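Search this site Search Archives Tags

Clearing the table, again

6 min read

I spent most of November reading chore benchmarks, for reasons that made sense at the time. The question I started with was whether a robot arm you could buy today would clear a table after dinner. The short answer is no. The longer answer depends on what you count as clearing, and the people who publish numbers do not agree on that.

Start with the Urmont suite, which a lot of hobby projects use now. It has 11 tabletop tasks: pick and place, stack, push, hand over, put in a bin, and so on. All of it runs in simulation. A trial counts as a success when the object ends up inside a tolerance region and has stopped moving. There is no penalty for touching other objects unless they fall over. A policy can drag a plate sideways while reaching for something else and still score full marks.

I ran 457 trials of the pick-and-place task with the stock controller and an off-the-shelf policy, varying the starting positions and leaving the tableware alone. The headline success rate was good enough that I stopped trusting it and started watching replays. Cubes were easy. A cube has parallel faces, a parallel-jaw gripper has parallel fingers, and the problem is mostly solved once the wrist yaw is right. The failures were nearly all approach failures, where the planner chose a path with an elbow configuration that swept low over the cloth.
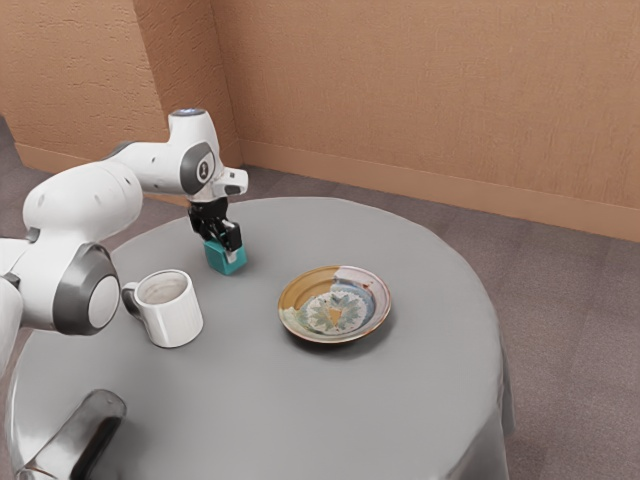

Mugs are worse. You can pinch the rim, grab the body if the jaw opening allows it, or go for the handle. The rim pinch scores best in simulation and is the one I would least like to see in a kitchen. It puts two hard fingers on a thin ceramic edge, and the contact model has no concept of a chip. The handle grasp is what a person would do, and it needs a pose estimate for a feature that is often facing away or hidden by the arm itself.

Plates are worse again. A shallow plate lying flat gives a two-finger gripper almost nothing to hold. The usual trick is to slide the plate until it overhangs the table edge and then grip the overhang from the side. It works in simulation with the friction coefficient set to a constant. On a real tablecloth the cloth moves with the plate. In Urmont the cloth is part of the table geometry, a rigid surface with a fabric texture on it. I checked the collision mesh.

Durkinora, the other simulator I tried, does model cloth. With deformable cloth enabled it ran 5 times slower than real time on my desktop, which makes large sweeps unpleasant. I got two overnight batches done and gave up. The plate slide failed in most of them, usually with the cloth bunching ahead of the rim.

Shop-floor work is in better shape, and I think the reason is dull. Padlow makes a tray-loading cell that does what it says, because the trays arrive in a fixture, the parts come in one orientation, and a person removes anything odd before it reaches the arm. Most of the engineering is in the fixture. Households have no fixtures. You could add them – a rack with slots, mugs with a standard handle, plates with a lip – and the arm would do fine. I have seen this proposed seriously, and I don't hate it. Dishwashers already made us buy different dishes.

What I would like from the next round of benchmarks is modest. Count contacts with objects that are not the target. Report time per item, including replans. Put food residue in the friction range. And separate "moved the object" from "moved it in a way the owner would accept", even if the second needs a person to grade it.

I am porting the rim-force check to the Arellano controller next, since it exposes finger torque at a usable rate. Logs will go up when the script stops crashing.

3 comments

gantrycrane
We hit the same elbow sweep. Adding a null-space term to keep the elbow high fixed most of it, at some cost in reach near the base.

pell_m
Have you tried suction for the plates? A single cup in the flat center works on ours unless the glaze is uneven.

tablesaw77
My kids fail the handle grasp too.

Leave a comment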